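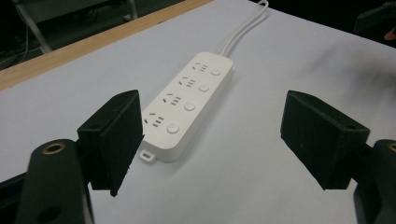
3.2 Materials and Setting

The study examined how office workers use individually switched outlets when the choice of which outlets to leave on is entirely their own. Desk-level power use remains poorly covered in earlier work on shared offices, where metering is usually done by floor or by circuit. For this reason the power strip itself, and the way it was set out on the desk, was treated as part of the method and is described in this section.

The fieldwork took place in the Willstead office building, a four-story property let to several small firms. A total of 238 desks were included. Desks used by visitors or by more than one person in the same week were left out, as were desks with equipment that had to remain powered overnight. Each participating desk received one power strip in July, and the existing strip or extension cord was removed on the same visit. Participants kept their own chargers, lamps and monitors.

All of the strips were of one type. The housing is white plastic with rounded corners, and the top face holds four outlets in a single row. Every outlet has its own round push button, placed beside it toward one long edge, so that the buttons form a second row parallel to the first. The openings accept both two-prong and three-prong plugs. The power cord leaves the housing at one end.

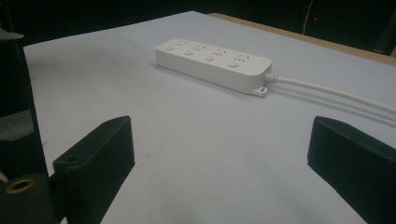 Figure 2. Power strip of the type used in the study, with four outlets, four push buttons and a mounting tab beside the cable end.

The buttons and the housing are close in color, and this was a consideration in the choice of strip. Many household models use a bright or lighted switch, and the pilot work at the Renilia site suggested that a lighted switch draws attention to itself and may prompt people to press it. The research team wished to record ordinary habits with as little prompting as possible. No labels were added to the outlets or to the buttons, and participants were not told which device should be connected to which outlet.

The mounting tabs were not used. Fixing the strips to the underside of the desk was considered at the planning stage, but it would have placed the buttons out of sight and, for some participants, out of easy reach. The strips were therefore laid flat on the desktop, toward the back, with the buttons facing the person seated. Participants were free to move them afterward. The position of each strip was recorded at the end of the study using the desk grid described in Section 3.4.

Energy use was measured at the wall and not at the strip. A Zado plug-in meter was fitted between the wall outlet and the plug of each strip, and stored one reading every 15 minutes. This arrangement gives the total draw of the desk but does not separate the four outlets. To obtain information on the individual outlets, the team carried out walk-through checks after working hours, noting for each strip which buttons were on and which outlets held a plug. The checks produced 3175 usable records. Records were discarded when the strip was covered by papers or other items and the buttons could not be read without moving them.

A short questionnaire was given to participants at the close of the measurement period. It asked which devices they normally switched off before leaving, whether they used the individual buttons or unplugged devices by hand, and whether the strip had been in the way of their work. Completed forms were returned by 128 participants. The wording of the questions follows the Chow desk habits scale, with two items on printers removed as not applicable to the site.

Two limits of the setting should be noted. First, the desks at Willstead have light-colored tops, against which a white strip is less noticeable than it would be on a dark surface. The findings may not carry over to offices furnished differently. Second, the participants knew that their energy use was being measured. Building management had announced the study by notice, and the meters were in plain view at the wall. Some change in behavior during the first days is likely, and the readings from the first week were excluded from the analysis in Section 4.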